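木製積み木セット「クララウ」 よくあるご質問

最終更新日:2021年9月7日

Q 対象となる年齢を教えてください。
A 満2歳以上のお子様を対象としております。ご使用の際は、必ず保護者の方が付き添ってくださいますようお願いいたします。

Q 積み木は水洗いできますか。
A 水洗いおよび浸け置きはお控えください。固く絞った布で拭いた後、風通しのよい日陰で乾かしてください。

Q 色によって艶が異なるのですが、不良品でしょうか。
A 塗装は一点ずつ行っており、艶や色合いに若干の差が生じます。使用上の問題はございません。塗膜の剥がれが見られる場合は、窓口までご連絡ください。

Q 付属の板はどのように使用しますか。
A 平らな台の上に置き、積み木を並べる土台としてご使用ください。収納箱の蓋としてはご使用になれません。

Q 紛失した積み木を一個単位で購入できますか。
A 可能です。三角柱、円柱、立方体など、形と色をご指定ください。価格は一個147円(税込)、送料は別途申し受けます。お届けまで約2週間を要します。

Q 交換部品の注文先はどこですか。
A ウェスストン部品係にて承ります。お電話での受付は行っておりません。

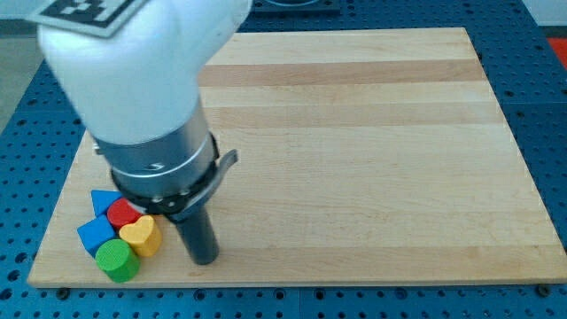 木の板の上に置いた積み木(青の三角柱、青の立方体、赤の円柱ほか)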